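Home | Notes | Opinion | Hardware | Contact

March – by a staff writer, Clamton

The plain finger deserves more respect

Every spring somebody offers our group a new hand for the arms. This year it was the Harance, a soft one with many joints, and I was asked to say which one we should keep. My opinion is simple: we should keep the angled fingers, and spend the money on the table.

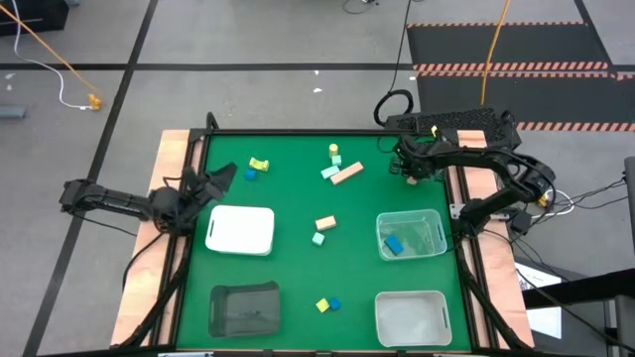 Photo: Tistia workshop, Clamton

With toy blocks and a few bins you learn quickly what a gripper is worth. A small cube forgives almost everything. An arch or a standing cylinder does not forgive, and there the soft hand lost its advantage in our trial. It dropped 30 pieces in 638 attempts, the old fingers only four more. For such a difference I would not change the Kolář controller and all its settings.

I also believe that we compare hands too much and views too little. From low down, a clear bin lets you see blue blocks through its wall, and a grey one shows faint reflections of the lamps.
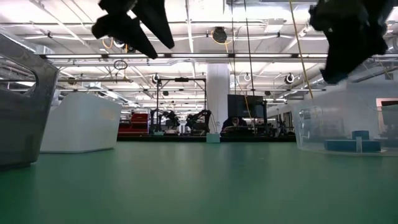

What I would buy instead

A second set of bins, first of all, and one more camera close to the table. Then I would repeat the same trial with the same fingers – it is boring work, but I would trust the result.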